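Workshop notebook – Urum bench
November, entry opened 9.15 am
Entered by D. Liem. Copy to M. Boyer and T. Abeysekara.

Subject: adhesive trials for resoling, second series

1. Purpose
The first series established that the Bindness contact cement holds well on leather midsoles and poorly on older rubber units. The present series is confined to moulded rubber soles and compares two surface preparations before cementing. The cement is unchanged.

2. Materials
Bindness contact cement, one tin, opened this morning. Reinholz primer from the existing stock; the label has lost its batch number and the tin should be re-marked before anyone else draws from it. Test strips were cut by Bastien Picard from discarded units, 50 in all. Six were set aside for uneven thickness and are in the tray under the window.

3. Preparation
Group A: roughed on the wheel with the coarse band, brushed, wiped with solvent, left to flash off.
Group B: as for Group A, followed by one coat of Reinholz primer.
The wheel was pulling to the left during the first strips. Mathis adjusted the tracking and the affected strips were roughed again by hand. They are marked with a yellow dot and should be read separately when the results are tabulated.

4. Bonding
Two thin coats of cement on both faces. The second coat went on when the first no longer marked a gloved finger. Strips were pressed by hand and then placed in the Mendo press. The gauge sticks slightly on release and the reading ought not to be relied upon until it has been looked at.

5. Observations
Group A peeled cleanly at the heel end in several cases, with the cement remaining on the midsole side. Group B required noticeably more effort and tore the rubber surface in places – the result we had hoped for, although the sample is small. The colour of the primer shows at the edge where it was applied too generously. A narrower brush is required.

The yellow dot strips were no worse than the others.

6. Outstanding
– Peel readings for Group B to be repeated after a full cure.
– Ludivine Maillard has asked whether the water-based cement could be included. Agreed in principle, subject to supply.
– Extraction over the wheel to be checked; the odour was apparent in the corridor by 2 pm.
– Price of primer to be obtained in the larger tin.

Entry closed 4.40 pm.

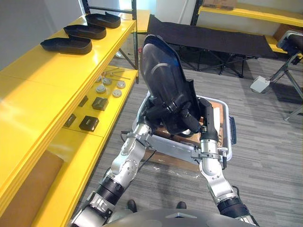 Black moulded sole, raised rim, held over the clear bin.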